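Skondemport Help > Practice and Skills > Suturing

Does it really matter where the knot sits?

I'm in a vet tech program and we've been doing simple interrupted stitches since May. Our instructor takes points off any knot that ends up on top of the cut. She wants every one pulled over to the side. I asked why and got "because that's how it's done," which I don't count as an answer. My edges close fine. I tug on them and they hold.

I also keep reading that you should put the first stitch in the middle and then split what's left in half each time, and I'm not convinced of that either. I start at one end and work along. The Ackroyd handout says one thing, the videos say another, and everybody sounds equally sure. Is any of this more than habit? Practice only, no live patients.

2 answers

Answer 1

Knots go to the side, always. Starting in the middle is better too. Also buy decent thread, the cheap stuff is why people have problems. I got the Gravix kit and never looked back.

Comment: The thread has nothing to do with what was asked.

Comment: Didn't say it did. Good kit though.

Answer 2 (marked helpful)

I'd be suspicious of anybody who says "always," and that includes the answer above. But your instructor has a point on the knots, even if she didn't bother to make it.

A knot is the bulkiest part of the stitch. Leave it on the cut and it can press into the line you're trying to heal, hold crud against it, and get stuck in whatever dries there. Then somebody has to dig it out at removal. Off to one side it's easier to see and easier to snip. On a practice piece none of that will ever show up, so "it holds when I tug" tells you the knot is tied and not much else.

The fix takes a second. After the last throw, pull both tails toward the side you've picked and the knot slides over. Use the same side for the whole row. If it won't slide, you've probably cinched it too hard, and that's a bigger fault than where it's sitting. The edges should touch. They shouldn't bunch.

Middle or end first, I care a lot less. Halving is handy on a long cut because if one side is creeping ahead of the other you don't find out at the far end with a pucker to get rid of. On a short straight one, starting at an end is fine if your bites match - same depth, same distance from the edge, both sides. I've seen ugly rows done both ways and I don't believe the videos prove anything.

Two stitches in from the left, knots right on the line, and the right half still open and redder:

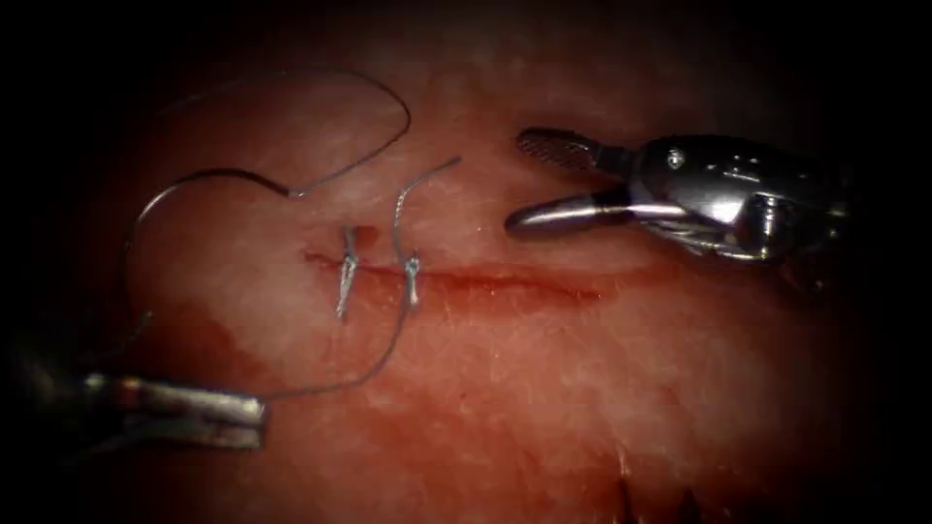

Answered by clusteo_7 | Jan 24, 2018 | 110 points

Both of those are pulling the lips together, and I wouldn't call it bad work. I'd still want the knots moved over before going on to the open half. Look at the tail coming up off the second one, too. I'd trim that before the next bite so it doesn't get caught under a loop, though I'm sure somebody will be along to tell me that's just habit.

Comment: OK, the removal part makes sense to me. Still don't see why it's worth points on a practice pad.

Comment: Me neither, but it's her gradebook.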